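Trarnitz Capture 2: grasp logging software, reviewed after a month of bin picking

Trarnitz Capture 2 records robot trials for training a grasp model. It takes camera images, joint positions and gripper state, lines them up on one clock, and writes a file per attempt. We ran it at the Ustmont lab through February on a single arm picking mixed household items out of a metal bin. The previous setup was a set of in-house scripts feeding the Cadbridge logger.

Installation took one afternoon. The arm driver was found without trouble. The gripper was not, and the config file had to be edited by hand to map open and closed to the right channels. The manual covers this on a page near the back.

Sync is the strongest part. Image and joint timestamps stayed within 14 milliseconds of each other over full sessions, against 30 for the old scripts. For slow top-down grasps either figure will do. For anything that slides along a wall before closing, the tighter one gives cleaner labels.

We logged 900 attempts. Success is marked from finger width after the lift, with a key press to override. Thin handles fool the width check, and the threshold is global. A per-object threshold would save a good deal of correction. Failed attempts are kept by default, as they should be.

The reset prompt is useful. After a set number of picks it pauses and asks for the bin to be rearranged, then stores a still of the new layout. The number cannot be changed in the middle of a session.

Export goes to two formats. The Farías format loaded into our training code unmodified. The plain folder export drops the override flag, a bug that has been reported.

Clutter is where the logger earns its price: a spoon against a dark block, a green-handled tool under the fingers, several things near enough to touch.

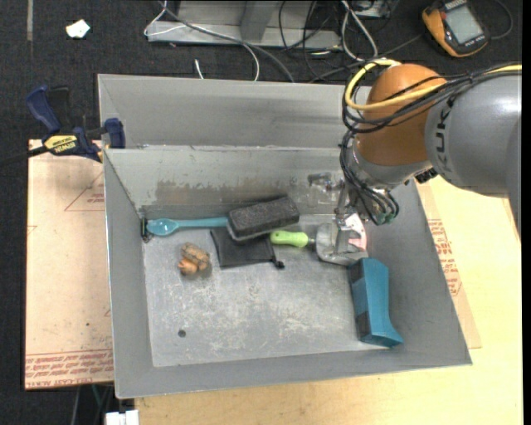 Can it be used with two arms at once?
Only by running two copies and merging the files afterward. The clocks are not shared between copies, so the merged data needs an offset correction.

Rating: 14 out of 20. Recommended for single-arm work. Wait for the export fix if you depend on plain folders.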